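Dry-stacking reclaimed brick before committing to a layout

Posted Friday, November 1, 2024

sendau_joint
I have a small garden edging to build from reclaimed red brick, 101 on hand. Running bond. Is a dry layout worth the time, or do I set the gauge once and go?

course2
Dry lay the first 2 courses. Old brick varies in length and the error accumulates.

Aron
Disagree. Measure ten, take the mean, add your joint, mark a batten. Dry laying tells you nothing about the mortar joint.

course2
It tells you which units are out of square. A mean does not.

stukero_fan
What about residue? Mine still have lime on the arrises and they rock.

course2
Bolster and a stiff brush, bed faces first. Old lime comes off dry. Portland mortar usually takes the face with it, so turn that side in.

Aron
Agreed on the bed faces. I would leave specks on the front alone.

sendau_joint
Tried a short piece indoors on a table before moving the lot. Three below, two above, uppers over the joints.
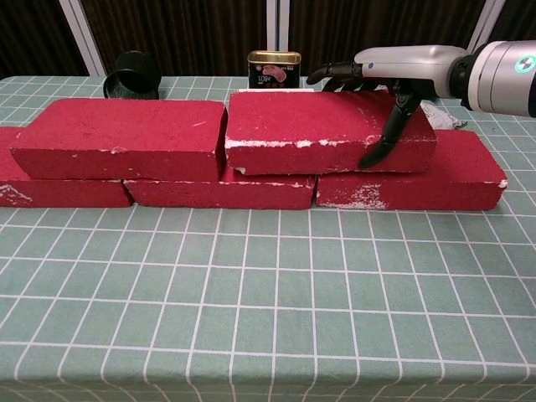
I want a 3/8 in. joint in the final work, so the dry spacing is only for checking the bond. Next question is whether to sort by color or by length.

Aron
Length. Color sorts itself out if you pull from several piles.

course2
Length for the bottom course, then mix. And check the uppers with a straightedge. A unit that sits high at the back has a lump under it or a bowed bed.

stukero_fan
Does a cloth underneath affect that?

course2
For the bottom course, slightly. Use a flat board.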